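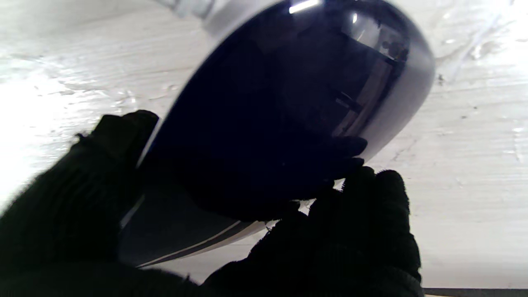 Silent prayer at home takes ten minutes and one chair, and most people I know, me included, give up on it by the second week. We start too big. We picture a monk at dawn and then find ourselves on the couch at 6:40 with a cold foot, planning lunch. The mind goes to whatever is shiniest. Put something glossy and dark navy near you, with a streak of white light along the top and a window bent across its curve, and you'll spend your whole ten minutes studying the window. So step one is to turn the chair toward something dull. I use the side of a bookcase.

Step two. Pick a time that already exists. "Before breakfast" exists. "When things settle down" has not existed in my house for years. If you have small kids, the parked car counts, and I won't be taking questions on that.

Step three. Set a timer and put it behind you. I have a Moker kitchen timer that ticks like a guilty conscience, so it goes under a cushion. A phone will do the job if you can hear it go off without then reading your messages. I can't.

Step four. Read something short out loud before you go quiet. A few verses from a psalm is plenty. Psalm 51 is good on days when you've been unpleasant to someone, and Psalm 132 is good if you've been putting off sleep, though David had a better excuse than a baking show. Read it at normal speed. You are not auditioning.

Step five. Choose one short phrase from what you read and keep it in your pocket. When you drift off (you will, usually within a minute), say the phrase to yourself once and come back. Don't scold yourself on the way. Scolding is just more drifting, with better posture.

Step six. When the timer goes, say the Lord's Prayer and get up. Don't stay to grade the session. I kept a prayer journal one February with a score out of ten for every morning, and by the end of it I'd become very good at keeping score.

If you're doing this with a group, start with 2 minutes of silence and tell everybody how long it will be. Our Monday evening group at Rolwood once tried it without saying, and half the room assumed the leader had lost her place. Somebody started a hymn to help her out.

Dry weeks happen. Sit anyway, and shorten it if you must. If you miss a few days, start again the next morning and skip the speech.

Home Prayer Small Groups Seasons Recipes Contact

3 comments

zestbridge_mom
The parked car! I've been doing this in the school pickup line and thought it was cheating.

Guest
What about music in the background? My husband says it helps him. He also snores through it.

pewnumber9
Tried the bookcase. Ended up reading the spines. Moved to the laundry room and it's going much better.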